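건강보험·복지 > 현장 이야기
2022년 4월 23일 | 글 생활복지팀 기자

우리 동네 재택돌봄 평가지표, 드디어 하나로 맞춘답니다

요즘 제가 제일 자주 받는 질문이 이거예요. "옆 동네는 방문간호 점수가 에이등급이라는데 우리는 왜 비등급이에요?" 저도 처음에는 그냥 옆 동네가 더 잘하나 보다 했습니다. 그런데 서류를 펼쳐 놓고 보니까 애초에 두 동네가 재는 게 달랐어요. 한쪽은 방문 횟수를 보고, 다른 쪽은 퇴원 뒤에 다시 입원한 비율을 보고 있더라고요. 몸무게 잰 사람이랑 키 잰 사람을 나란히 세워 놓고 누가 더 크냐고 묻는 셈이죠.

그 얘기를 하려고 오늘 글을 씁니다. 재택돌봄 기관 연합인 코르니데로(Cornidero)가 소속 기관들의 평가지표를 공통 지표 16개로 통일하겠다고 밝혔거든요. 적용 시점은 올해 11월입니다. 설명회 자리에 저도 다녀왔는데, 오전에 시작한 게 점심때를 훌쩍 넘겨서 끝났어요. 배는 고팠지만 들을 만했습니다!

먼저 지금까지 어땠는지부터요. 코르니데로에 들어와 있는 기관들은 지역마다 계약 조건이 다르고, 그러다 보니 지표도 제각각이었습니다. 그동안 쓰인 항목을 전부 모아 보니 705개였다고 해요. 저는 발표 화면에 그 숫자가 떴을 때 잘못 본 줄 알았습니다. 물론 이름만 다르고 내용은 거의 같은 항목도 많이 섞여 있대요. '낙상 발생률', '넘어짐 사고율', '가정 내 전도 건수' 이런 식으로요. 같은 걸 세면서도 분모가 다르니 비교가 안 되는 거고요(어디는 이용자 수로 나누고, 어디는 방문 일수로 나눕니다).

현장에서는 이게 꽤 골치였던 모양이에요. 제 옆자리에 앉으신 방문간호사 한 분은 같은 어르신 댁에 다녀와서 기록지를 두 벌 쓴다고 하셨어요. 어르신이 주소를 옮기면서 담당 지역이 바뀌었는데, 인수인계 기간에는 양쪽 양식을 다 채워야 했다고요. 혈압 재는 시간보다 적는 시간이 더 길다는 말씀에 주변 분들이 다 고개를 끄덕이시더군요. 저도 예전에 어머니 방문요양을 신청하면서 비슷한 서류를 여러 번 낸 적이 있어서 남의 일 같지가 않았습니다.

그럼 새로 정한 16개는 뭐냐. 전부 옮기면 글이 너무 길어지니까 제 눈에 들어온 것만 적을게요. 퇴원 후 재입원, 낙상, 욕창, 복용약 점검, 보호자 상담 여부, 그리고 이용자가 직접 답하는 만족도 조사가 들어갔습니다. 만족도 조사는 지금까지 하는 데도 있고 안 하는 데도 있었는데 이제 모든 기관이 같은 문항으로 합니다. 저는 이 부분이 제일 반가웠어요. 돌봄을 받는 분이 어떻게 느끼는지 물어보지도 않고 점수를 매기는 게 늘 이상했거든요.

문항도 좀 봤는데 말이 쉬워서 좋았습니다. "방문하신 분이 다음에 언제 오는지 알려 주었습니까?" 이런 식이에요. 예전 설문지에 있던 "서비스 제공 계획의 고지가 적절하였는가" 같은 문장에 비하면 얼마나 살갑습니까. 글씨 크기도 키우고, 전화로 답할 수 있는 방법도 같이 마련한다고 합니다. 눈이 침침하신 분들이 많으니 꼭 그렇게 됐으면 좋겠네요.

이제 돈 얘기를 안 할 수가 없죠. 지표만 맞추고 끝나면 기관 입장에서는 일만 늘어나는 거니까요. 이번 안에는 성과에 따른 지원금이 붙습니다. 코르니데로가 자체 기금으로 4000만 원을 잡아 두었고, 이걸 두 갈래로 나눠 준다고 해요. 하나는 점수가 높은 기관에 가는 몫, 또 하나는 작년보다 많이 나아진 기관에 가는 몫입니다. 두 번째 갈래가 있다는 게 저는 마음에 들었어요. 안 그러면 원래 여건 좋은 곳만 계속 받아 가잖아요.

다만 금액이 넉넉하냐고 물으신다면, 글쎄요. 질의응답 시간에도 그 얘기가 나왔습니다. 기관 하나에 돌아가는 돈으로는 기록 담당자 한 달 인건비도 안 나온다는 지적이었어요. 발표하신 분은 첫해는 시범 성격이고 결과를 본 다음 규모를 다시 정하겠다고 답했습니다. 언제까지, 얼마나 늘리겠다는 말은 없었고요. 저도 끝나고 따로 여쭤봤는데 같은 대답만 들었습니다.

자료를 모으고 계산하는 일은 플로르노(Florno)가 맡습니다. 기관들이 쓰던 기록 프로그램이 다 달라서, 각자 쓰던 걸 그대로 두고 정해진 항목만 뽑아 보내는 방식으로 간다고 해요. 새 프로그램을 깔라고 할까 봐 걱정하던 분들이 이 대목에서 눈에 띄게 표정이 풀리셨습니다(저라도 그랬을 거예요). 이용자 이름과 주소는 빼고 보낸다고 하니 개인정보 걱정도 조금은 덜었고요. 그래도 작은 동네에서는 나이랑 병명만 있어도 누군지 짐작이 가는 경우가 있어서, 이용자가 아주 적은 기관은 결과를 옆 지역과 묶어서 공개하기로 했답니다.
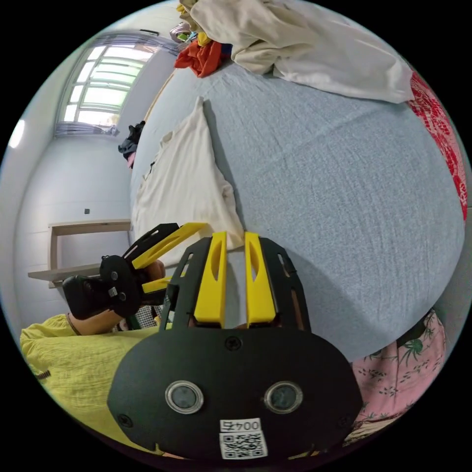
두 손잡이형 집게와 침실.

반대 의견도 있었습니다. 방문간호 기관 웃사이드(Utside) 쪽에서는 산간 지역 사정이 지표에 제대로 담기지 않았다고 했어요. 차로 한참 들어가야 하는 집이 많은데 '요청 후 첫 방문까지 걸린 날수'를 도시와 똑같이 재면 늘 꼴찌일 수밖에 없다는 겁니다. 듣고 보니 맞는 말이에요. 겨울에 눈이라도 오면 며칠씩 길이 막히는 곳도 있으니까요. 연합 쪽은 이동 거리에 따라 점수를 보정하는 방법을 검토하고 있다고 했는데, 보정식은 아직 나오지 않았습니다.

중증 이용자가 많은 기관도 비슷한 걱정을 합니다. 재입원 비율로만 보면 아픈 분을 많이 받을수록 손해니까, 나중에는 가벼운 분만 골라 받게 되지 않겠느냐는 거죠. 이건 연령과 질환에 따라 나눠서 비교하기로 이미 정해졌습니다. 그 나누는 기준이 얼마나 촘촘할지는 최종안을 봐야 알 것 같아요.

이용자나 보호자가 당장 하실 일은 없습니다. 이용료도 그대로고 담당자도 바뀌지 않아요. 11월이 지나면 만족도 조사 전화나 우편이 올 수 있는데, 답을 안 해도 불이익은 없다고 합니다. 그래도 저는 되도록 답해 주십사 말씀드리고 싶어요. 응답이 너무 적으면 그 항목은 점수에서 빠지거든요.

의견을 내고 싶은 분은 이용하시는 기관에 비치된 의견서를 쓰시면 됩니다. 보호자가 대신 써도 되고, 한 장을 꽉 채우지 않으셔도 돼요. 모인 의견은 리아오(Liao) 연구소에서 정리해 연합에 넘긴다고 합니다. 보정식이 들어간 최종안은 시행 전에 한 번 더 설명회를 열어 공개한다고 하니까, 날짜가 잡히면 이 자리에 다시 적어 두겠습니다. 그때는 저도 간식을 좀 챙겨 가려고요!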